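Teleop vs hand guiding for recording demos, opinions??
Skever user forum > Teaching and demos

gravelpit_
need to record demos for a pick and place onto a tray. Skever setup, two finger gripper. been doing it by hand guiding, grab the arm and shove it where it goes. works but my hands are in the wrist camera half the time and the policy seems to love hands now. is remote worth the hassle or do I just get better at keeping out of the way

mottle
remote. not even close. I did 300 by hand guiding on the old Drarnance cell and threw out most of them

tin_otter
disagree with mottle. for anything with contact, hand guiding wins. you feel the part touch. with a remote you find out when the arm faults

mottle
you feel it yes. the policy doesn't feel it. it gets camera + joint positions, so you're using info it never sees. then you wonder why it hovers over the tray like it forgot something

tin_otter
so slow down near the contact and let the camera catch up? I get good runs with 12 demos on a simple place. Twelve. you were at 300 and binned them, maybe the demos were just bad

mottle
they were bad, that's my point lol. bad becuase I was leaning on the arm

gravelpit_
ok so before this turns into a fight. what are people using for the remote side? I have a gamepad and a spacemouse in a drawer somewhere

halfpint88
gamepad is misery for anything with rotation. spacemouse ok after a few evenings. I ended up with the Anivlow leader arm, small copy of the real one, you move it and the big one follows. much less thinking

halfpint88
also turn the motion scaling down. mine was 1:1 out of the box and I clipped the tray on the first try. 6 is the speed setting I use now, 9 if I'm just moving back to start

tin_otter
9 is nuts with a person next to the table

halfpint88
I'm not next to the table, that's the whole idea of remote

quill_and_bolt
has anyone said sim yet. drive it in sim first. no faults, no broken tray, reset is one key. I practise there until my hands stop doing dumb things and then go to the real arm. Amano scene files load fine if you fix the paths

gravelpit_
does sim practice carry over tho? contacts always feel fake to me

quill_and_bolt
contacts are fake yeah. the hand habits carry over. coming in straight, not twisting the wrist at the last second, opening the fingers BEFORE you back off. that last one took me a week

tin_otter
fine, I'll give you sim for practice. not for the training data

mottle
mix it in, small share. helped mine

tin_otter
helped how? did you test without it

mottle
no

tin_otter
ok then

gravelpit_
going to try spacemouse in sim tonight, leader arm if I hate it. one more q, where do you put the sim camera? mine is way up high and I can't judge how close the fingers are to anything

quill_and_bolt
low, close to the gripper. you lose most of the table but you can see what the fingers are doing. keep a second veiw up for the rest. one of mine:
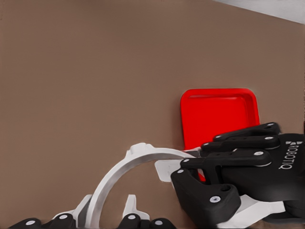

sim, close view. white part in the gripper, red tray behind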